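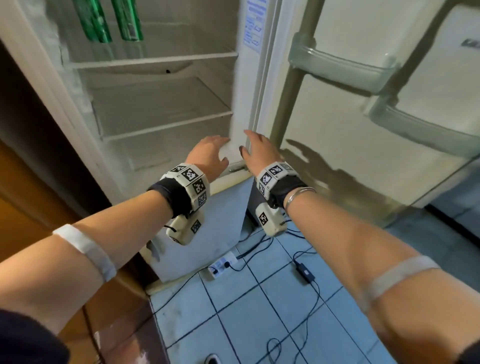 Fridge with the door open: two green bottles on the top shelf, door bins empty.

Skilano Fridge Notes

A set of written notes on emptying, cleaning and restocking household fridges, kept by Augustina Abubakari and Kobina Nartey. The notes cover 128 fridges in shared houses and small flats. There are 1381 entries in this release.

What is in it

notes.csv holds one row per entry. An entry is a single job on a single part of the fridge, such as washing a shelf or wiping down a door seal.
parts.csv is the list of part names. Please use these spellings if you send us corrections.
photos/ has pictures of fridges at different stages of the work. Not every fridge has one.

Columns in notes.csv

fridge_id: a number from 1 to 128
part: shelf, drawer, door bin, seal, wall, floor of compartment, outside
job: empty, wash, wipe, dry, put back, restock
left_in: anything that stayed in the fridge during the job, in the note-taker's own words
comment: free text, up to 600 characters

Part names

"Drawer" means the crisper drawer under the lowest shelf. Some of the early notes call it the salad box, and those have been changed. "Door bin" covers every rack on the inside of the door, whether or not the front lip comes off. Glass and plastic shelves are both "shelf"; put the material in the comment if it matters. Frost goes under "wall" even where it has spread to a shelf.

Bottles are often left standing while the rest is cleared. If so, write them in left_in and don't mark the shelf as emptied. Ayuba Ofori went back through the older rows to fix this, but fridges 40 to 52 still need checking.

Known problems

Seals were skipped in many of the Travov houses, so a missing seal row there doesn't mean the seal was clean.
Restocking is thin. Most people stopped writing once the shelves were back in.
Fridge 97 was entered twice under two spellings of the street. The second copy has been taken out and the number has not been reused.
"Dry" was added as a job in version 3. Before that it was counted with "wipe".

Changes

Version 3, 15th May: new job "dry", part names tidied, left_in split off from comment.
The next version is planned for September and will add chest freezers.

Corrections go to Kobina Nartey, with the fridge_id and the row as it should read.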